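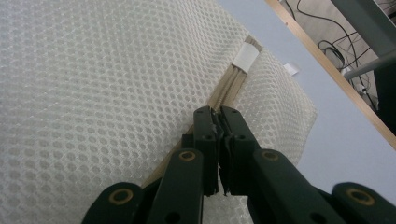 Teaching the grip at Grendberg

The cushion shop at Grendberg sews mesh covers, up to 400 in a shift, and the slowest part of the job has always been handling the seams. The firm is now preparing to hand some of that to a machine from Drorix. For the past 16 weeks one of its finishers has spent her mornings working the fabric with a hand-held gripper so that the machine can learn from her.

"My fingers know where the edge is," she says. "With this I have to look. The mesh is thick and it pushes back, so you pinch, you check, you pinch again."

She has recorded 2111 grips so far. The first 700 were thrown out after the shop changed to a different mesh.

"I was annoyed," she says. "But I was also bad at it then."

Her hours are the same and so is her pay, which she asked to have in writing. What has changed is the afternoon. She used to sew until four. Now she goes over the morning's work with the Drorix technician and marks the grips that slipped.

Two of the older finishers have refused to try the tool. She doesn't argue with them. "They ask me if I'm training my replacement. I say I don't know. Management says we'll move to inspection — I'd like to see the inspection tables first."

The machine is due on the floor in September.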